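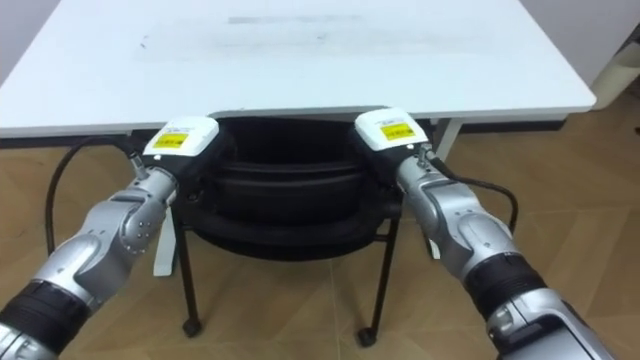

My mother worked the desk at the Grundville office for most of her life, and when they closed it I was the one they called to clear her room. I drove over from Lornham in the morning with a thermos and a box of trash bags. The white table was the same one she had complained about for years, with gray smudges near the middle of the top that would not come off. Her black chair was pushed in under it. She always pushed it in. Even on the day she left to have her hip done, when my aunt was waiting outside with the engine running, she went back and pushed it in.

I started with the cabinet because I did not want to start with the table. The cabinet had files in it going back to the flood. The county wanted anything with a survey number and did not want the rest. I made two piles on the floor and went through them on my knees. Lot 318 was a field with a well. Lot 910 was a church parking lot that three families had fought over until the last of them moved away. She had written in pencil on the inside of the folder, "Be nice to both sides." I put that one in the county pile and then took it out again.

Around noon I drank the coffee and walked up and down the hall. The other offices were already empty. In one there was a calendar still turned to September. I could hear a truck backing up outside, and then I couldn't.

When I was small she brought me here after school. I was allowed to sit in the chair if the phone was not ringing. It was a different chair then, green, with a split in the vinyl that pinched my legs. The black one came later, from a supplier in Okoth, and she wrote to me at college to tell me about it. It had wheels, she said. She had rolled all the way to the cabinet and back without getting up, and the surveyor had seen her do it. She was fifty-eight years old. I did not write back for a month, and when I did I forgot to mention the chair.

The list from the county said the furniture was to stay. A man from Vustonum would come for it at four and take it to a warehouse. The chair was number 31 on the list. It said "Chair, black, arms," and nothing else.

I pulled it out into the middle of the room. 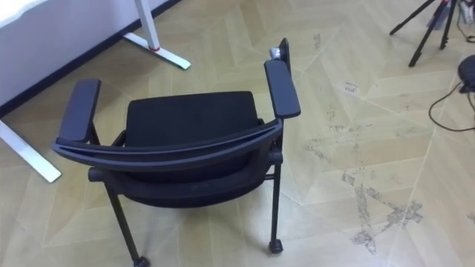

I thought I might sit down for a minute and found I did not want to. I put my hand on one of the armrests. She used to tap there while she was on hold, with her first two fingers, and hum along with the music if there was any. At home she did it on the kitchen table. In the hospital she did it on the blanket.

I went back to the files. By three I had finished the bottom drawer, which was mostly maps. Under the maps there was a tin with rubber bands in it, a birthday card I had made her, and a key. I tried the key in the cabinet and in the door. It did not fit either one. I put it in my pocket.

The man from Vustonum was early. He was younger than I expected and had a clipboard with the same list. He asked if I was with the county and I said no, I was just here for the papers. He asked if everything else could go.

"The table has marks on it," I said.

"They all do," he said.

He looked at the chair standing out there by itself and asked if there was something wrong with it. I told him there wasn't. He said that if I wanted to hang on to it he could write it down as missing, people did that, it was no trouble to him. I thought about my apartment, and where I would put it, and how I would have to walk around it every night on the way to bed.

"No," I said. "You can take it."

He went down to open the truck. I carried the first box of files out to my car and came back for the second. He was still outside, looking for his gloves. I took hold of the back of the chair and rolled it across the floor and pushed it in under the table. Then I picked up the box and turned off the light.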